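Arm + crawler bench, pre-run safety check
2024-12-10, shared workshop, bench by the partition
Checked by: Oddur Sveinbjörnsson
Machine: Skonora build (arm clamped to bench, tracked base as the carrier)

Key: OK / FIX / WATCH. Comments underneath, keep them short please.

## 1. Before power

- [x] Base clamp tight, no rock when pushed - OK
- [x] Bench supply from Voltdale, fuse fitted - OK
- [x] Stop button tested, kills servos - OK, tested twice
- [ ] Label on stop button - FIX. Fell off again, needs proper glue
- [x] Jewellery, lanyards, sleeves - OK

Supply left off untill section 2 done. Last time somebody did it the other way round and we lost a gear.

## 2. Cables

- [x] Plugs seated at the servo end - OK
- [ ] Strain relief at the wrist - FIX
- [ ] Slack through full travel - WATCH

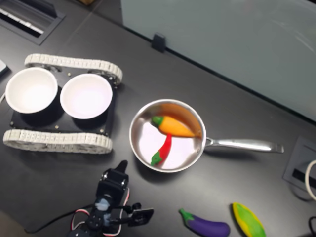
Strain relief is still the weak point of this arm and has been since September. Every joint has its own red and white leads and they loop out past the servo bodies, so any one of them could snag on the saucepan handle if the arm comes in low from that side. Want them sleeved, or at least tied back to the link. Black cable off the base goes straight across the bench top - tape it down or route it behind. Chou has spiral wrap in the drawer, ask first.

## 3. Gripper

- [x] Finger screws nipped up - OK
- [x] Fingers close square on the test block - OK
- [ ] Force limit set - WATCH. Set to 20 in the config, was creeping up on repeat closes. Log it
- [ ] Clearance to pan rim - WATCH

Rim is the bit that worries me. Steel edge against printed finger, finger loses. Go in slow, 15 percent speed for first approach, then step up. No full speed with a hand anywhere near. Anyone jogging by hand keeps the other hand on the stop, not in a pocket.

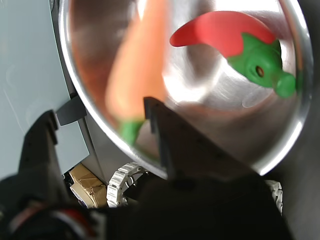
*Item 3: finger up by the rim, carrot and chilli inside.*

## 4. Tracked base

- [x] Track tension both sides - OK
- [x] Drive disabled while the arm is live - OK, jumper pulled
- [ ] Bowl holders fixed to plate - FIX. Go over the fixings, one was finger tight
- [ ] Battery, 3,000 mAh pack - WATCH. Not to be charged on the bench, use the tin

Spare track links are in the Drurkomine box. Dont mix them with the old ones, the pins are a different size.

## 5. Work area

- [x] Bench dry, no drinks - OK
- [ ] Lamp clear of arm sweep - WATCH. Do a slow sweep to that side before trusting it
- [ ] Chairs pushed back - FIX. Behind the arm is the side people forget
- [x] Only the toy veg on the bench, no real knives - OK

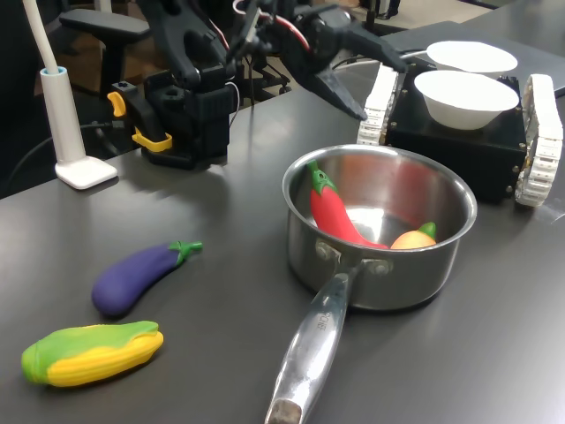

*Item 5: bench layout. Lamp far left, chair behind the arm, crawler back right.*

## Result

Restricted run only. Low speed, one person on the stop, base drive off. Full cycle test (1,000 picks) NOT to start until section 2 is signed.

To do:
- sleeve the wrist leads
- glue for the label
- re-tighten bowl holders, threadlock
- tape or reroute base cable

Recheck after the cable job - O.S.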